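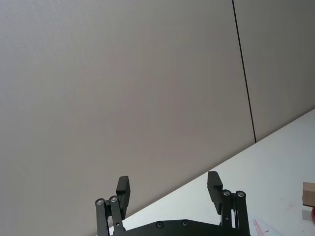
FOR IMMEDIATE RELEASE

Mestar Puts Out a Full Year of 4th Grade Math Stations, Including the Weeks Everyone Skips

DALVILLE – Mestar, the small classroom materials publisher best known for a fractions workbook that would not lie flat, today released Ivura, a set of 237 math station activities for 4th grade. The set covers the whole school year, up to and including the last stretch of May, when most published materials assume the children have already gone home.

Ivura was written in Dalville by former classroom teachers and tried out at Tudose Elementary, where 4th graders used the draft stations for a year and reported every typo with great joy. The final count of corrections was 27. One concerned a word problem in which a farmer sold more goats than he owned. Students asked that it be left in. It has been moved to the chapter on negative numbers, which is optional.

Each station fits on one printed page and takes one group of students through one skill: place value, long division, equivalent fractions, angles, line plots and the rest of the usual list. Directions are written to the student, in sentences a 9-year-old can read without raising a hand. There are 200 regular stations, and the other 37 are review games for days with assemblies, fire drills or indoor recess.

"We've all bought the beautiful kit with the laminated owls," the Mestar writing team said in a statement. "It took a weekend to cut out, and the owls were gone by October. Ivura has no owls. A few of the pages are a little plain and we've made our peace with that."

What's in the set

Student pages in black and white, because the color printer is always out of cyan
Answer keys, with the work shown for every division problem
A two-page pacing chart with blank rows for snow days
Recording sheets with enough room for actual handwriting
Exit slips, four to a page

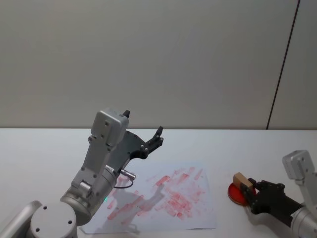

Supplies and setup

Stations call for dice, index cards, paper clips, rulers and counters. Dried beans will do for counters, provided the class has discussed ears and noses. There is nothing to assemble beyond the fraction strips, and those can be cut by students who finish early, a group every teacher can name without looking up.

Mestar suggests four stations running at once, with one of them led by the teacher. Tudose Elementary began with six and went down to four by the second week of September. Fifteen minutes per rotation worked well there. Twenty produced paper airplanes, some of them quite good.

The printed edition comes to 254 pages in a three-ring binder with weekly tabs. The binder lies flat. Mestar checked this several times before sending it to the printer.

Availability

Ivura is available now from Mestar as a printed binder or a download. One purchase covers one classroom, and the download may be reprinted for that classroom as often as the copier allows. Schools buying for a whole grade level can ask Mestar for a group quote. A Spanish edition of the student pages is being written and will be released when it is finished, a policy the company adopted after announcing a date for the workbook.

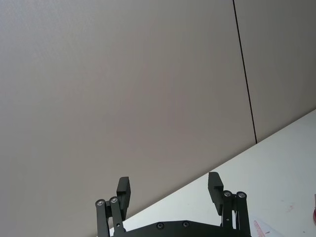 Can a teacher start Ivura in the middle of the year?
Any week can be used alone. The pacing chart lists which skills students should have met first, so a class starting in January can begin with that month's tab and pull earlier stations for review.

About Mestar

Mestar publishes math and reading materials for grades 3 through 5 from an office in Dalville, above a dentist. Sample stations are sent free to teachers on request.

###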